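Why my planner was afraid of the rug

I promised in March to write more often about the navigation stack, and then I wrote nothing. So, a small report about one bug that ate two evenings.

For testing I use a set of simulated apartments. In one of them, which we call Vammont, the planner refused to go to the green door. The start pose was in the middle of the room and the goal was next to the door. Every time it returned "no path" after 300 iterations. I first suspected the planner, of course, and I made the iteration limit bigger. It only failed more slowly.

Then I did what I should do at the beginning and looked at the camera view together with the cost map.

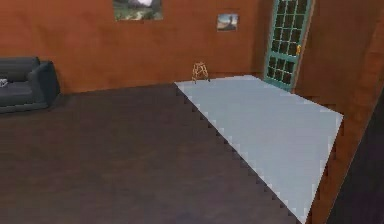

Vammont, living room. Look at the left edge of the rug.

The rug is pale and the floor is dark brown, and between them the border is rendered like a staircase. My floor segmentation learned mostly from dark floors. It gave the label "floor" to the brown part and "unknown" to the rug, and in my configuration unknown cells cost the same as a wall. The door is on the other side of the rug, so for the planner the door was behind a wall. The stool at the corner of the rug was detected correctly, and this made me trust the map too much.

King-fai Kao, who reads my code when I ask nicely, told me to stop using color alone and to check the height from the depth image. If a region is flat and has the height of the floor, it is floor, whatever its color is. I added this as a second step after the segmentation. It is 70 lines, and half of them are comments for myself.

I ran the old and the new version on 793 start and goal pairs from the same room set. The failures with "no path" near rugs are gone. I still have 2 failures that I don't understand, both in the apartment called Stevness, and I suspect a glass table.

One more thing I changed: unknown cells are now expensive but not forbidden. Nuwan Herath thinks this is dangerous on a real base, and I agree with him, so it is a parameter and the default is the strict one. The next thing to do is the depth noise, which in my simulator is still too clean.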